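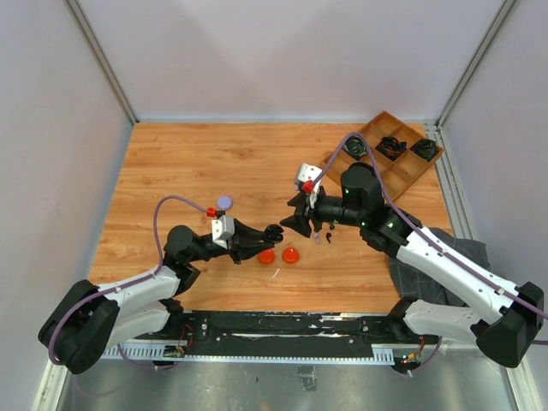 The table at Pascombe: colour, grain and the walls around it

Pascombe has several working surfaces and most of them are grey. The wooden one gets asked about more than the rest, usually by people who are fitting out a small enclosed space of their own and want to know whether wood looks right in it. This page is mainly for them. It covers the tabletop, the panels round it and the metal at the corners, with a few notes on living with a surface like this.

The page belongs to the Rooms and Surfaces part of the Brukidora gallery, which now holds over 1000 pictures. The earlier pages on shelving and on floors are still up and can be reached from the index. Comments on those pages closed in September.

Colour

The wood is an orange-brown, warmer than most people expect when they have only been told "a wooden table". Against the walls it looks warmer again. The panels at the left, back and right are smooth and a pale lavender-grey, and the two colours sit a good way apart. Anyone choosing paint or panels to go with a similar top should try a large piece next to the wood first. Small colour cards are not much help, and a grey that seems plain on a card can turn quite purple when it is put beside something orange.

A small round disc in a similar lavender lies on the wood and shows up clearly. Dark things show up too. The two little black hooks are easy to find, shadows and all. Small brown items would be another matter, and we would put those in a tray.

Edges and corners

Silver aluminium posts run down the two back corners, where the walls meet, and end at the far edge of the tabletop. They are left in their own colour. We did talk about painting ours to match the panels when the page was being planned, and decided against suggesting it. Painted metal gets chipped, and the plain finish is easy to wipe.

At the near side there is a long black rail with bolt holes in it, and small screws lie scattered along it. Beyond that comes brushed silver metal. Wood, black and silver are the three finishes you would have to match if you wanted the same look.

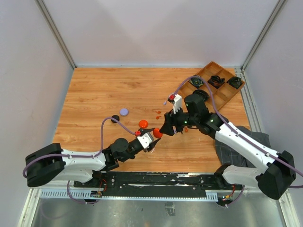
Brukidora Gallery | Rooms and Surfaces, page 7 | 29 March 2026

Grain and knots. The grain runs lengthways in long horizontal lines, with faint seams between the planks and some darker knots. A rounded red-orange object is being held over near the middle, between black fingertips, and its colour is not far from that of the table. Red things are less distinct on this wood than lavender ones.

Looking after a wooden top

These notes are general and apply to most indoor wooden surfaces.

Dust it with a dry cloth, along the grain. For marks, use a cloth that has been wrung out well, and dry the wood straight afterwards. Do not leave a wet cloth on it overnight.

Pick up screws before wiping. A screw caught under a cloth will leave a scratch across the planks that is hard to hide on an orange-brown finish.

Check any seams from time to time with a fingertip. If one has lifted, tape over it until it can be dealt with properly.

Lift trays, do not slide them. Felt pads on the underside are worth having, and a sheet of 95 pads will last for years.

Requests for larger copies should give the page number and say whether they are for screen or print. The next page in this part covers the painted benches at Riedl, and the one after that goes to the long counter at Nostari.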